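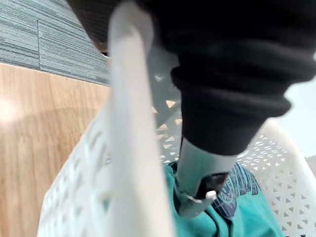 Laundry basket with the black top, cuff end.

December. Lint and microfiber shedding, bench entry 16.

Picking up from the last page. The question is still whether the spin speed or the detergent has more to do with how much fiber ends up on the outlet filter. Up to now I changed both between runs, so most of the November numbers are no good for this. I have struck them through in the summary sheet but left them readable.

Setup as before. Filter bag from Zostport on the outlet hose, double clamp. Grelo liquid, one cap, no softener. Cold cycle, short program. Filters dried overnight in the glass dish with the lid tipped, then weighed in the morning before the heating comes on. The balance drifts once the room warms up and I don't trust the last digit after 10 a.m.

Run A, 796 rpm. The dial says 800 but the tachometer strip gave 796 twice in a row, so that is what goes in the book. Filter looked gray all over, with a darker ring where the bag folds at the clamp. Rinsed the ring off into the dish with the squeeze bottle. Some stayed in the seam.

Run B, 400 rpm. Same load, same order of loading. Less on the filter by eye but the fibers are longer. Under the loupe they curl, and a few are tied up in little balls with what I think is undissolved detergent. Need to check whether Konitz powder does the same. If it does, it isn't a detergent effect and I can stop worrying about it.

Both filters are in the dish now. Weights go on the next page.
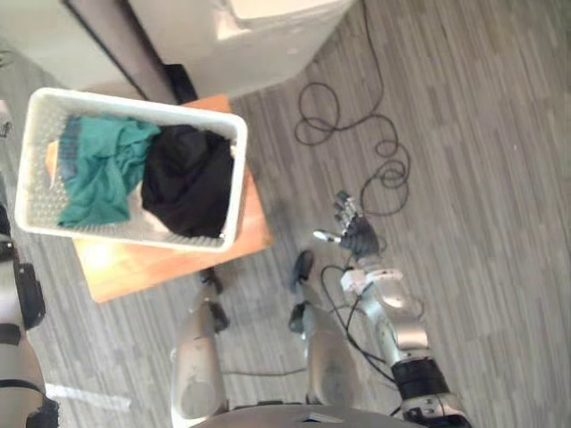 Mixed loads are the other open problem. Cheuk-hei Tang wants the protocol to use one garment type only, cotton knit, nothing else, and for the comparison between speeds I agree. For the part where we say something about ordinary washing, it has to be ordinary washing. People put a black top in with a teal one and whatever pale thing is underneath, and the fibers on the filter come out in all those colors. Dark fibers are easy to pick out against the white bag. Pale ones are not, and I am fairly sure every count by eye is low for that reason. Weighing gets around it, but then we can't say which garment shed what. Suggestion for the protocol: weigh always, sort by color only for the dark fraction, and say so in the methods.

Problems:
Clamp slipped during the rinse on a test fill earlier. Lost some water onto the floor, no fiber data affected. New clamp is a screw type. Quarter turn past finger tight is enough, more than that and it cuts the hose.

The blank (machine run with no load) still leaves a film on the filter. Left over from earlier washes, I assume. Ran two blanks back to back and the second was cleaner – one blank between runs from now on, two after anything fleecy.

Lò sent the new mesh. It is finer than the Zostport bag and the machine did not like it, long drain and an error light near the end. Could cut it down and use it as a second stage in a bucket, under the outlet, with no back pressure. Worth trying before we send it back.

To do:
Weigh A and B, morning.
Repeat A with Konitz powder.
Ask Cheuk-hei if the 3000 ml bottles are free, I need one for the rinse water.
Order filter papers, last box is open.
Label the hoses.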